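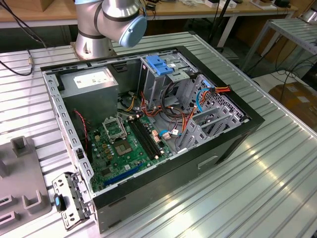
3.2 Players on loan

We were lucky in our soccer sample, and we remain very grateful to the clubs that let us in. Of the 288 players who filled out the October survey, 42 were on loan at the time, most of them for a single season. 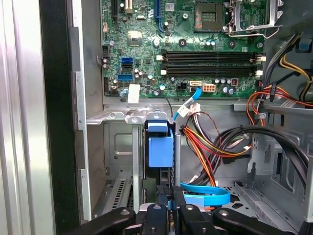

Loan players reported feeling settled later than permanent signings did, a gap that Tiedemann and Bhatt had already noticed in their smaller study of youth teams. Housing came up again and again in their comments (far more than playing time, to our surprise!), and we compared the two groups by month of arrival.

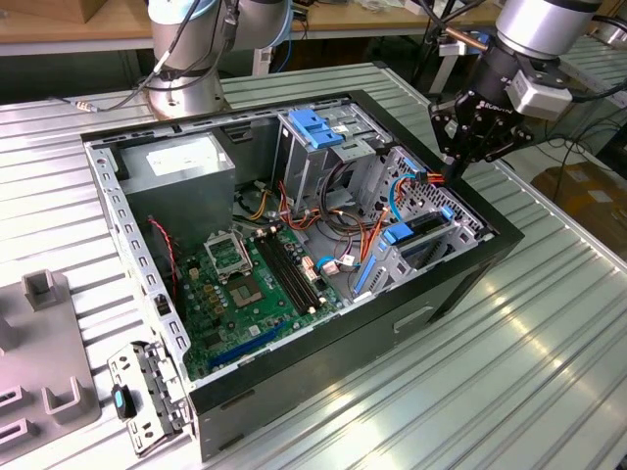 3.3 Players returning to their home club

Only two loan players had gone back by the second survey, so we treat their answers as background.

Shares 2 | Comments 0
Back to top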